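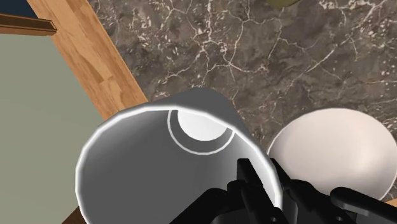

4. Planning the Equipment Purchase

4.1 What had to be decided

The group had one year of money for equipment and had to choose how to divide it between physical arms, grippers, spare parts, computing, and the time of the people who would look after all of it. Earlier plans at our site had treated the arm as the main cost and everything else as small change. That was a mistake in the last two rounds of buying, and the records from those rounds are the reason we wrote down the method in this section.

The work the equipment has to support is kitchen tabletop handling: picking up cups and bowls, moving them, and setting them down upright. Figure 1 shows a rendered view from the simulated version of this work, with the black gripper closed on the near rim of a gray cup and a white bowl beside it on the marble countertop. Rim grasps of this kind matter for the budget. They put one finger inside the object, and so the shape and thickness of the finger decide which cups can be handled at all. A gripper that is cheap but has thick fingers may still cost more over the year once replacement fingers are counted.

Figure 1. Simulated kitchen counter task. A rim grasp on a gray cup, with one finger of the gripper against the inside of the rim.

4.2 Simulation before purchase

We ran the planned tasks in simulation before asking for any quotes. The purpose was narrow. We wanted to know which gripper opening and finger shape the task list called for, and whether a second arm would be busy enough to pay for itself. We did not try to predict success rates on real hardware, and none of the figures in this section should be read that way.

The task list held 584 trials. Each trial was a short pick or place with one target object and at least one other object on the counter. After removing trials in which the target started out of reach, 565 were left, and these are the ones used for planning. The removed trials were kept in a separate list, as they have a bearing on where the arm should be mounted.

For each trial we recorded the widest opening the gripper needed, the type of grasp, how near the closest other object was, and the time the arm was moving. Time spent resetting the counter was entered by hand from our older lab notes. A simulated counter resets at once and a real one does not. Leaving this out would have made a single arm look able to do far more work in a day than it can.

Two points from this step changed the request. First, rim grasps were common enough that we dropped one gripper model from the list before pricing it. Its fingers were too deep to fit inside the smaller cups with a bowl standing close by. Second, arm motion took up less of the working day than resetting did. A second arm would have stood idle for long periods unless a second person was there to reset its counter.

4.3 Suppliers and quotes

Three suppliers were asked for quotes on the same written request: Distero, Proltia, and Salian. The request named the reach, the payload, the gripper opening, the mounting plate, and the spare parts to be included. It also asked each supplier to state how long a repair would take and who would pay for shipping in each direction. In past rounds we had left shipping out, and the cost turned up later under a different budget line.

The quotes did not arrive in the same form. Distero priced the arm, controller, and gripper as one package. Proltia priced every part on its own line, down to the cables. Salian gave a price for the arm and asked us to buy the gripper elsewhere. We rewrote all three into one table with the same rows before comparing them. This took longer than expected and needed two rounds of questions to Proltia about what its service line covered.

Software was handled separately. The lab already used Ostard for scheduling and logging, and we asked each supplier whether its controller could send logs to it without added work. Where the answer was unclear we entered the cost of two weeks of staff time. That figure is a guess, but it was the same guess for every supplier.

4.4 Cost over the period of use

We compared the options on cost over 3 years of use. This is shorter than the accounting life of an arm at our institution. It is closer to how long the group's past projects ran before the hardware was moved to other work, and it avoids making claims about repair costs in years for which we have no records.

The cost of each option was the sum of the following:

Purchase price, including mounting plate and controller
Gripper and first set of spare fingers
Shipping and import charges
Installation and safety checks
Service contract, if one was required
Expected repairs outside the contract
Staff time for setup, resets, and upkeep

Resale value was set to zero for all options. We have sold one arm in the past, and the price depended more on the buyer's deadline than on the condition of the arm.

Staff time was the largest single item after purchase price in every option, and in the two-arm option it passed the purchase price before the end of the period. Spare fingers were a small item for parallel grippers with bolt-on fingers and a much larger one where the finger and the drive had to be replaced together. We had not asked about this in earlier rounds. It should be a standard question.

To allow for uneven use, each option was also costed at a low and a high workload. The low case assumed that the arm ran only during the teaching term. The high case assumed 100 working sessions a year beyond the planned use, spread evenly over the months. The order of the options stayed the same in the low case. In the high case, the two-arm option came closer to the single-arm option with a better service contract but did not overtake it.

4.5 The recommended split

The final request was for one arm with a parallel gripper, two full sets of spare fingers, and a service contract with a stated repair time. The second arm was left out and part of its cost was moved to a half-time technician post. The rest was held back until March, when the group will have enough use records to say whether the second arm should be asked for again.

Jhair Urrego prepared the cost table and checked it against the signed quotes. The request was submitted on Dec 15, 2025. Distero's package was chosen. Its purchase price was the middle one of the three, and its total over the period was the lowest, mainly due to the repair terms and the bolt-on fingers. Salian had the lowest purchase price, but the separate gripper brought with it an adapter plate, a second warranty, and some risk that each firm would send us to the other when something failed.

Computing was left as it was. The machines already in the lab were able to run the planning trials overnight, and we saw no reason to tie a computing purchase to the arm. If the group begins to train on rendered views at larger scale this will need to be looked at again, under its own heading.

4.6 Limits of the method

The method depends on the task list being close to the work that is later done. Ours was written by the people who will use the arm, and they tend to list the tasks they already know how to set up. Tasks with liquids, for instance, were not on the list. If they are added, the cost of covers and cleaning will have to be added too, and the choice of gripper may change.

The simulated counter is also tidier than a real one. Objects are rigid and keep their shape, the surface is level, and the mounting does not work loose. Each of these leads the simulation to understate wear. We dealt with this by taking repair costs from our own records and keeping simulated results out of that row of the table. The records cover only two arms, both older than the one now ordered, so the repair row remains the weakest part of the comparison.

Quotes are valid for a limited time, and the three we received ran out on different dates. We compared them as if they were all in force on the day of submission, which was true by a margin of a few days for Proltia. A group that has to pass its request through more than one office should ask for longer validity at the start.

Finally, the reset times came from notes written by three different people over several projects. Some counted the reset from the moment the arm stopped and some from the moment the person reached the counter. We used the longer times where the notes disagreed. This favors the single-arm option, and a reader who has better reset records should repeat the comparison with them before following our split.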